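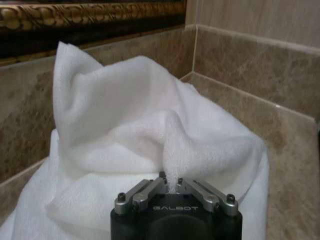 How Long Does a Towel Last? Laundry Habits and Small White Lies in Shared Housing
Group project report, Introduction to Social Research Methods
Oana Iordache, Emanuel Sârbu, Bongani Visser

1. Why this topic

Our first proposal was on voter turnout. It was returned with a note saying that three other groups had picked voter turnout and would we consider something closer to home. Emanuel had just had an argument with his roommate over a bath towel, so we went very close to home.

The question we settled on was simple. When people are asked how often they wash their bath towels, do they tell the truth? We expected the answer to be no. The interesting part was supposed to be how much no, and in which direction.

2. What we did

We handed out 85 paper questionnaires in Ornura, the student housing complex where two of us live. The questionnaire had 11 questions. Only one of them mattered, and we hid it in the middle between one about dish soap and one about who takes out the trash. The reasoning was that a person who has already confessed to something about dish soap is in a confessing mood.

We then asked for people willing to keep a laundry diary for a month. Twenty agreed. The diary was a single sheet taped inside a closet door, with a column for the date and a column for what went into the machine. Bongani wanted an app. We talked him out of it on the grounds that we had a month and could not write an app.

Everyone was told that the study was on "household routines." Our instructor, Aurelia Dumitrescu, approved this wording and asked us to explain the real topic to the diary keepers at the end, which we did. Reactions ranged from polite to wounded.

3. What people said

On the questionnaire the most popular answer by a wide margin was "once a week." We now believe that "once a week" is less a measurement than a form of good manners. It is what people say about towels, and probably also about calling their grandmothers.

A smaller group wrote "it depends," and some of them used the margin to say on what. Whether guests were coming was the main factor. Whether the towel smelled was another, although we noticed that the people who relied on smell were very confident in their noses.

Very few admitted to washing towels less than once a month. One of them added "but I am clean when I use it," a defense we heard again in nearly every interview. It has a certain logic. None of us could knock it down on the spot.

4. What the diaries showed

Of the 20 diary keepers, 8 washed their bath towel as often as they had claimed. The others washed it less. We had braced ourselves for at least one person who did more laundry than they admitted to, for the sake of variety, but no such person came forward.

The gap was widest among people living with roommates and narrowest among those living alone. We had predicted the opposite. Our guess is that in a shared bathroom everyone can see that a load of towels has been done and quietly credits themselves with having done it.

December was also a poor month to choose. Exams came first, and then several people went home, where the towels were washed by a parent. We decided that a parent's load did not count. Two of the three of us voted for this rule, and the third washed his towel at his mother's. 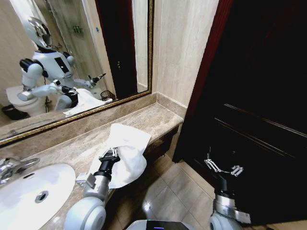 Halina Stępień, after reading our draft, objected that we were measuring the wrong thing. Her view was that how often a towel gets washed says little unless you also know how it dries. Spread out on a rail near an open window, it can reasonably go longer than one left in a heap in a bathroom with no fan. She also felt that our tone toward the monthly washers was smug.

She is right on the first point. The bathrooms in Ornura have no windows, and we never asked where the towels were hung. On the second point we have removed one adjective.

5. Problems with the study

The diary itself probably changed what people did. It is hard to ignore your towel when there is a sheet of paper about it inside the closet. The real gap between saying and doing may be larger than the one we found.

Our diary keepers volunteered, and people who volunteer to write down their laundry are not typical of anybody. We also never defined "towel." One diary recorded a beach towel all month, faithfully, and we had to leave it in.

Lastly, Emanuel's roommate was among those surveyed. His answers were anonymous, but he wrote in green ink and Emanuel recognized it at once. We should have left our own apartments out.

6. If we did it again

We would add a question on drying, start in a month without exams, and hand out hooks as a thank-you gift in place of the chocolate, which mostly got eaten by us. The questionnaire, the blank diary sheet and the coding table are attached at the back. The argument about the original towel is still going on.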